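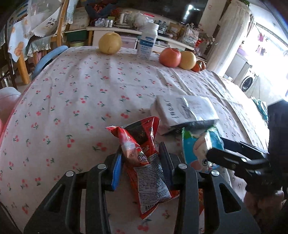
Abbas Rostami
Equipment planner, Tristeo

How to plan a budget for hand-held grippers

When a team wants to record handling tasks in ordinary homes, the first question I receive is always the price of the gripper. It is a fair question, but I ask people to leave it for later. Last year I prepared the equipment plan for our household project, and the grippers themselves took less than half of the money. I write down the steps I follow now, in the order I follow them.

Step 1. Write the list of objects first

Before you request any quote, decide what the grippers must pick up. Our list has soft sachets, shiny pouches, snack packets, bottles and fruit. Each kind asks something different from the tool. A large pear needs a wide opening. A crumpled sachet needs pads that close well at the tip. Write the widest and the thinnest object at the top of the page and send this page to every supplier. Two of them told us immediately that their standard fingers were too narrow, and this saved us a few weeks.

Step 2. Decide between one hand and two

Many tasks at a table are done with two grippers, one to hold and one to pull or turn. If only a part of your tasks needs the pair, count how many operators will do these tasks at the same time. We have three operators, but never more than two work in pairs on the same day, so we bought five grippers and not six. My colleague Mayu Furukawa made this count from the Tuesday schedule, our busiest day.

Step 3. Ask for the price of a complete set

A low price can mean the body only. Ask that the quote shows these items on separate lines:

Gripper body and finger linkages
Contact pads, first set
Camera and its mount
Cable, charger and storage card
Carrying case
Freight and import charges

Our first quote from Nurkau was $2,830 for each set, without the case and freight. The quote from Pîrvu looked more expensive, but it had everything inside. After I put both in the same table, the difference was only $231 for each set. I would not have seen it from the first page of the quotes.

Step 4. Budget the parts that wear

Pads are small and cheap, and for this reason people forget them. In our use a pair of pads stays good for roughly 30 hours of handling. Glossy packaging is slippery, and we change the pads when they begin to lose it. Multiply your planned hours, divide by the life of the pad, and add a few pairs more. Pivot pins and screws also become loose with time. Ask if the supplier sells them separately, or if you must buy the complete finger.

Step 5. Add the cost of the place and the objects

If you work in a lived-in home, there is a fee for the household, travel, and the time to put everything back. Groceries must be on the budget too. Fruit gets soft after much handling and packets split, so I plan a new shop every week. Keep the receipts in one envelope for each home.

Step 6. Rent before you buy

We rented two grippers from Cevent for 13 days. Our operator Adjoa Kwofie found that the handle was too heavy for a full afternoon, and we asked for a lighter one in the final order. The rental fee was taken off the purchase, but this is not always so, and you should have it in writing.

Step 7. Fix the date of the second order

Do not spend the whole amount at the beginning. I keep one fifth until the first month of recording is finished. By then the operators know which spare parts they really use, and the second order is made from their notes. Ours goes out in November.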